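Pylyp Tkachuk had been promised that the Plillard fingers would change everything. The man from Skoryk had used those very words, then gone home before the first trial.

"Burger test," said Useo, the lab's planning program, in its cheerful voice. "Run 13 of 40."

Pylyp grunted. The old Amus gripper had managed its 40 without a salesman. He lowered the new one over the orange slices and waited for it to do something worth the price. 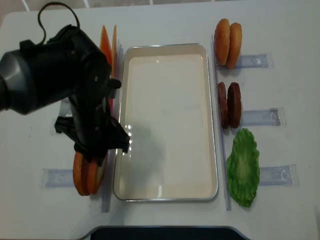

"Confidence is high," said Useo.

"You said that in February."

He switched to the wrist view. Overhead, any gripper looked clever. Up close you saw how it lined itself up, and whether it knew left from right. He nudged the speed down to 51 and leaned in until his nose was nearly on the screen.

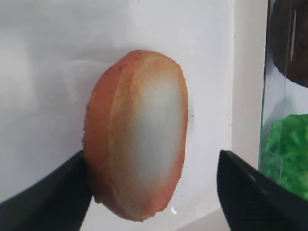 It was nearer the left finger than he liked. The Amus used to do that too – he had the notes to prove it.

"Shall I record an improvement?" asked Useo.

"Compared with what?"

The program thought about this. Pylyp wrote "same fault, new fingers" in the margin, put the kettle on and told it to carry on with the run.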